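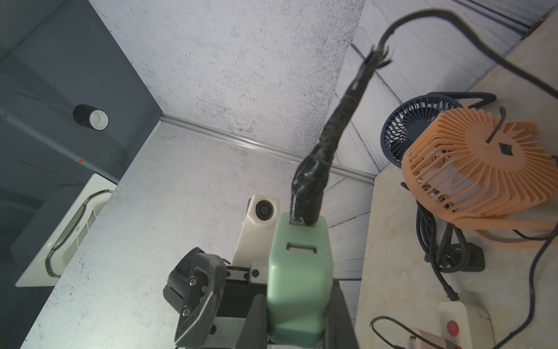

The Skollura in the Back Room

My aunt Puspita left me her computer, and by that I mean the big beige one, the Skollura, with the keyboard built right into the case and a floppy drive that sounds like somebody chewing ice. I was so happy I nearly cried in her driveway! My cousin Teguh got the car, and I still think I came out ahead.

It took me most of September to get the thing to boot. I bought a box of old disks from a guy named Pelupessy two towns over (lovely man, wouldn't stop talking about his modem) and fed them in one after another, and all I ever got was a blinking square. Then I tried the disk that had been stuck in her recipe binder, between the dumplings and the plum cake. The drive chewed and chewed, and up came green letters.

GOOD EVENING PUSPITA. YOU HAVE 362 TURNS LEFT.

It was a game. She'd written it herself, in BASIC, a town called Garken with a river and a bakery and a locked house on the hill. I typed NORTH and went north. I typed TALK BAKER, and the baker told me my nephew worries too much, give him a bun.

Well, I'm the nephew. I had to get up and walk around the kitchen for a bit.

I called Teguh, who was already in bed, and read him the whole screen over the phone. He was quiet for so long I thought he'd hung up.

"Is there a cousin?" he said.

I sat back down and typed SOUTH.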